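The long life of the sauce bottle

Hundthorpe has been making sauce since 1726, when a brewer's widow began selling walnut ketchup from the back door of the malt house. It was thin, dark and salty, and it kept for years. Tomatoes didn't come into it for more than a century.

Most early ketchups would puzzle a modern shopper. Mushrooms, oysters and green walnuts all went into the pot, and the flavour was closer to soy than to anything you'd put on a meat pie. Sugar came later, along with more vinegar.

The town's museum holds 200 bottles, nearly all of them glass. The oldest were corked and sealed with wax. Zorker, the last of the local makers, moved to a screw cap and then to plastic, and closed its works one September with 900 cases still in the shed. 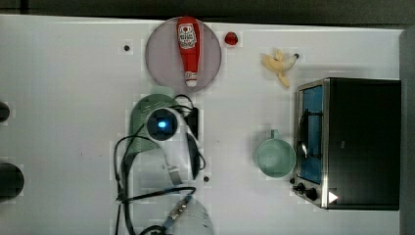 By our food history writer

Glass has its defenders. It doesn't hold a smell and it looks right on a café counter. But it's heavy to freight, and a thick sauce is slow to leave it. Squeeze bottles fixed that – and once the cap moved to the bottom, the sauce was already waiting at the opening.

Walnut ketchup hasn't quite gone. Unel, a small kitchen on the old malt house site, makes 200 jars a year from green nuts picked before the shell hardens. They're pricked, salted for nine days and left in vinegar until they turn black. The strained liquor is boiled with mace, cloves and anchovy, then put away until the following winter.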